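# Trying two grippers on the same arm without losing your afternoon

When we started comparing grippers at the Pasbridge workshop, I assumed the hard part would be the grasping. It was the swapping! By the time I had the second gripper bolted on, I'd forgotten what I did with the first one, and my notes were no help at all. So this is the routine Levente Major and I settled on back in May, and it has served us well on every pair since.

## Before you start

Write down the arm speed, the closing force and the camera height, and promise yourself you won't touch them until both grippers have had their turn. We run the arm at 30 percent speed, a bit slow to watch (bring coffee), but you can see a finger slip before the object goes flying.

Check the finger opening too. Our Dranen gripper opens to 70 mm and the Toom a little wider, so anything fatter than that has to be taken by its rim or handle.

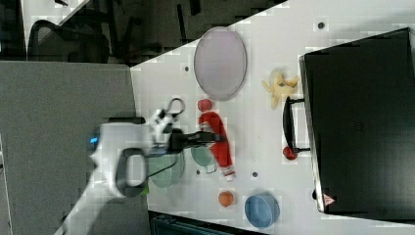
Choosing the objects is where I'd spend your time, because an easy set makes every gripper look wonderful. Mix your shapes and leave them lying at awkward angles. A tube like the red-and-white one under the fingers is a good first try, and a plate flat on the tabletop is a much meaner one – you have to catch the rim, and two straight fingers don't leave you much room to be sloppy. I'm fond of a cup on its side as well, with the handle there as a second way in.

## Running the comparison

1. Put the objects out and mark their spots with small bits of tape.
2. Home the arm and open the gripper all the way.
3. Try each object 6 times, putting it back on its mark after every try.
4. Write down the result right away: held, slipped or missed.
5. Swap grippers, reset the tool center point, and go again in the same order.

Please don't skip that reset. I did once, and threw out 182 tries when Uldis Rätsep noticed that the fingers were closing too high on everything. He was very kind about it – kinder than I'd have been!

If two grippers come out close, run the slipped objects again at a lower force before you pick one. We still have the soft finger pads from Farkville to test that way.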